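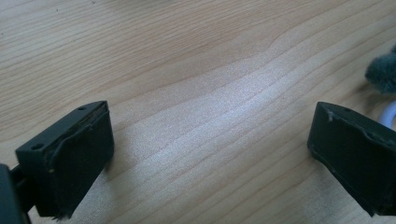 Galleries / Furniture / Tables

Clurngate table, pale top

Posted Mar 4, 2018

The Clurngate, stock number 982, is now in the upstairs room at Surnley. Most of the questions we get are about the grain. The top is a light wood with fine lines running across it. In one patch the lines bunch up into a ripple like a small flame, and it fades a little where the light catches it.

Further along, the grain is straighter — thin parallel lines, some cream, some a darker tan. Colour varies from one top to the next, so please come and look before you order.

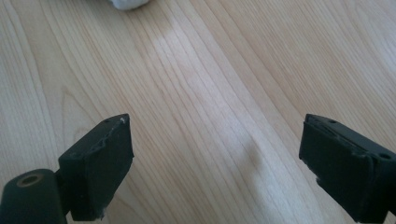 On its frame

The top sits on a grey metal frame, which shows along the edges. The floor is grey speckled carpet. Delivery to Barredo is by arrangement and the price is 400, frame included.
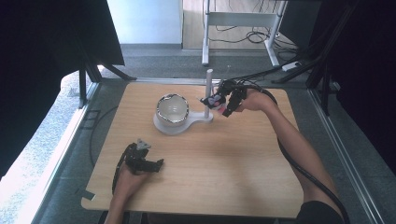

Clurngate table with white mug and stand, Surnley.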